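Chapter 4

Showing the Robot What You Mean

Gemma Farina and Shahab Ghaffari

4.1 Before you pick up the controls

By the time most readers reach this chapter they will have written at least a little code that moves an arm from one place to another, and they will have found out how much patience it takes. You name a point, you name a second point, you choose a speed, and then you discover that the arm would like to go through the table to get there. We spent three chapters on that sort of work and we don't regret it (you will be glad of Chapter 2 when something goes wrong), but there are a great many everyday jobs for which writing out the motion is a miserable way to spend an afternoon. Folding a towel is one. Putting a pair of shoes straight is another, and it is the one we are going to live with for the rest of this chapter.

When Fereshteh Sharifi first taught this material, in the course at Nautiyal that grew into the book you are holding, she began by asking every student to write down, in plain words, how to pick up a slipper and set it beside its partner. The answers ran to a page or more. Then she put a slipper on the desk and asked somebody to do it, and of course it was done before she had finished the sentence. The gap between the page and the doing is what demonstration tries to close. A person carries out the task through the robot, the robot's joint positions and camera views are recorded as it goes, and a model is later trained to produce similar motions when it meets similar views.

There are two common ways to give a demonstration, and you will meet both in the exercises.

In hand guiding, sometimes called kinesthetic teaching, you take hold of the arm itself and move it through the task. It is a lovely way to begin, as you can feel the weight of the links and you soon learn where the elbow doesn't want to go. Its drawback is that your own arms and hands get into the camera views, and they won't be there later when the robot has to work alone.

In remote control, or teleoperation, you stand or sit a little way off and move something else, and the robot follows. That something may be a joystick, a pair of tracked hand grips, or a smaller arm of the same general shape, usually called the leader. You lose most of the feeling of touch, and for the first hour you will be clumsy. Please don't be put off by this! Everyone is.

4.2 The footwear task

Footwear makes a good first subject. A slide sandal is light, hard to damage and cheap to replace, and it offers several places to take hold, some of which are a good deal better than others.

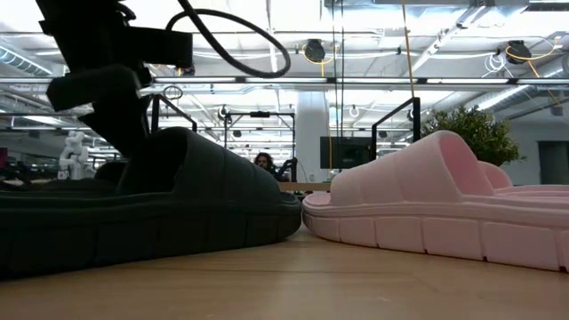

Figure 4.1 Slide sandals on the table with the gripper above and slightly behind the dark grey one. Note the height of the padded straps compared with the soles.

Think for a moment about where you would grip. The strap is the obvious choice, being the highest part and the easiest to reach from above, but a padded strap gives a little under the fingers and the sole can swing as it comes up. The edge of the sole is firmer, though you must bring the fingers much closer to the table to reach it. Neither answer is wrong. What matters more is that you settle on one before recording, because a model shown both in equal measure, with nothing in view to tell it which applies, may try for a point somewhere between the two and close on air.

Pornthip Saengthong, whose notes from the Drevisow workshop we have borrowed from freely, suggests talking the task through aloud before you record anything. Approach, lower, close, lift, turn, place, open, withdraw. If you find yourself saying "and then sort of nudge it", stop there and decide whether the nudge belongs to the task or is only a habit of yours.

4.3 What the wrist sees

A fixed camera gives a steady view of the whole table, and for planning the approach it is hard to beat. Its trouble comes in the last few centimetres, when the gripper itself hides the thing it is about to touch. For this reason many arms carry a second, small camera close to the gripper.

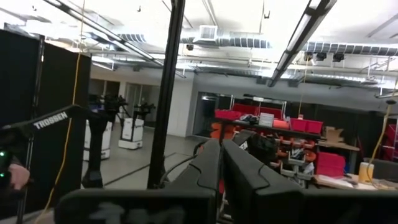
It takes some getting used to, this view that travels with the hand. The fingers stay more or less where they are and the whole room swings about behind them, so a small turn of the wrist can look alarming on the monitor. We ask beginners to spend 10 minutes simply moving the arm with nothing to pick up, watching the wrist view and guessing which way the picture will go.

The background deserves a thought as well. Shelves, cables, people walking past - all of it is recorded along with the task, and a model has no way of knowing beforehand that the shelf is unimportant. If every demonstration is made with the arm pointing the same way at the same hour, the model may come to lean on things you never meant it to notice. Vary the starting pose. Move the sandals about between recordings, and turn them too.

4.4 How many is enough?

This is the question we are asked most, and we can only answer it for particular cases. In the July run of the course, Mahsa Ranjbar's group recorded 213 demonstrations of the pairing task and kept some 72 of them for the first round of training, choosing those in which the operator had not paused halfway.

Pauses are worth a word here. When you hesitate over the strap, wondering whether the fingers are low enough, the recording fills with views in which the right thing to do is apparently nothing.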